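From: Rui Mota
To: ondero-dev
Subject: Re: [ondero-dev] thread tracker drops tails near the knot

Hi Jacobus, hi all,

Sorry for the slow answer, I wanted to look at the suturing frames properly before I said anything silly. Two to go with what follows:
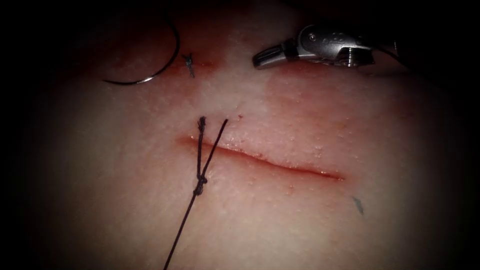
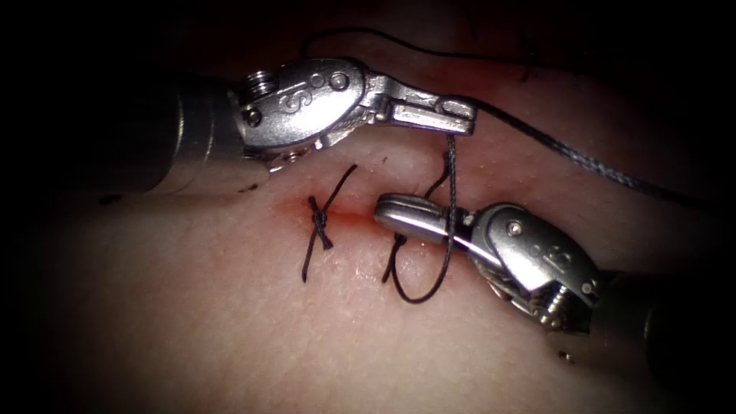
First: knot tied at the left end of the cut, tails up. Second: one stitch in, loop round the lower jaws.

Jacobus Ngubane wrote:
> With the Stedard config the tracker merges the cut tails
> with the long thread as soon as they come within 21 pixels
> of each other. Is that the linker or the mask? I'd rather
> not touch the planner until we know.

It's the linker, I'm fairly sure. Look at the knot in the first one - two short tails going up in a V and the long end running off bottom left. The mask has all of that nicely, but the linker sees several bits of black line meeting at one blob and just joins whichever pair is straightest. Which is fine for a bare thread and hopeless for a knot!

The second is nastier, as the loop goes behind the jaws and we have to guess which side it comes out. I've been trying a small change on the zundby branch: keep up to 3 candidate paths alive through a knot or a tool, and only pick one after 50 frames. It's slower and I don't love the constant, so shout if you have a better one.

One more thing, the black borders. Thread that fades into the dark gets called an end point, and the planner believes it. I'd mark those as "unknown" - can you live with that on your side?

Patch 136 is up if anyone fancies a read.

Rui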